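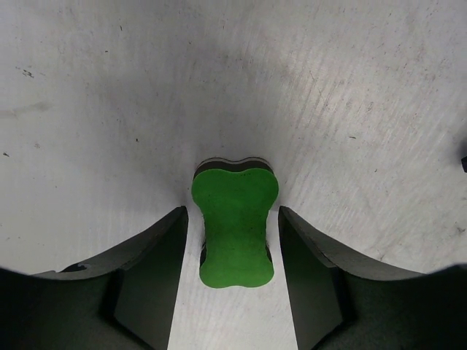

Slide 1. Green bone, dark sides, worn gray top.

Speaker notes: "What Is This and Why Do We Still Have It"
Stunton Makers' Evening, Wednesday, March 20, 2024

Leave the slide up while people find chairs. Let them decide it's a dog biscuit. Somebody will say dog biscuit out loud. Wait for it.

OPEN
Good evening. I was asked to talk about design, and I own a drawer, so tonight we're doing the drawer. This is item one. It came out of the kitchen drawer at our place in Gruvville, the one that also holds the string and the dead batteries, and it has moved house with us 2 times without anyone packing it on purpose.

Pause. Drink water. Don't knock the clicker off the lectern again.

THE SHAPE
Ask: who would call this a bone? (Hands.) Keep your hand up if you've ever seen a bone like this inside an animal. Right. We all learned it from cartoons and pet tags. Two lumps, a waist, two more lumps, and the whole room says "bone" in under a second.

Point out that the top end is wider than the bottom end. I'd had it in the drawer for years before I noticed. Once you see it you can't go back, and I apologize to the people in row one who like things to match.

The waist is nearly straight, a little rough at the edges. Compare with the drawing on the handout, where I smoothed it out because I thought I knew better. The handout looks like a dumbbell. The rough one looks like a bone. Say that slowly, it's the only serious point before the break.

THE COLOR
Green on the face, nearly black down the side. My family has held 4 separate meetings on why it's green. Theories so far: lawn, mint, leftover paint. I lean toward leftover paint and have no evidence.

Mention the specks. If you spend long enough with a flat green thing you start having opinions about its specks.

Skip the Oksanen story if we're running late. (It's the lamp one. They've heard it.)

EXERCISE, 6 minutes
Pairs. Each pair gets an Allero card and a pencil. Draw the bone from memory with the screen off. Do NOT say "no peeking," it only encourages them.

Screen back on. Compare. Things to listen for:
- both ends drawn the same size
- dip at the top left out altogether
- someone has drawn the dog

KEEP OR TOSS
Show of hands, then ignore it. Last May the vote went to "toss," and I took it home in my coat pocket.

Next item is the lid with no jar. Switch slides before anyone asks how much longer.

1,936 views
Shares 4 | Comments 2

More talks
The Lid With No Jar
String: How Much Is Too Much
My Oksanen Lamp and Other Regrets
Getting to Gruvville Without Going Through Stunton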